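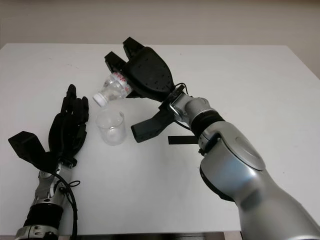
Nirkbridge building, second floor: furniture and trip hazard check, October. Checked by Gil-soo Ahn. The landlord's form asks for "pass" or "fail" and leaves one line for remarks, so I used the back. Item 1 is work surfaces. The white table against the off-white wall has a matte top and a straight back edge, and I have no quarrel with the top. The form never asks about legs, so I can't say what a pass is supposed to prove.

2. Table load rating
Fail. The Adjei catalog says 600 pounds in one place and 700 in another. No label found underneath. I don't believe either number.

3. Walkway width
Pass, with the stacked chairs gone. They were back by Wednesday last time.

4. Surfaces clean and free of damage
Pass. Specks only.
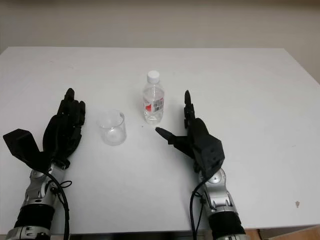

Item 4: tabletop, mostly clean, small grayish mark toward the right.

5. Fire door closes by itself
Fail. Stops almost an inch short of the latch. Nikton adjusted it in the spring and billed us for a "full correction."

6. Extinguisher tag current
Pass on paper. The tag is signed, but the gauge glass is so cloudy I had to use a flashlight. Replace.

7. Emergency lights
Not tested. Roltetti has the key to the panel and says the lights were fine. I'd like to see that for myself.

Open items: 2, 5, 6, 7. Recheck in 12 days. Please don't initial anything you haven't looked at.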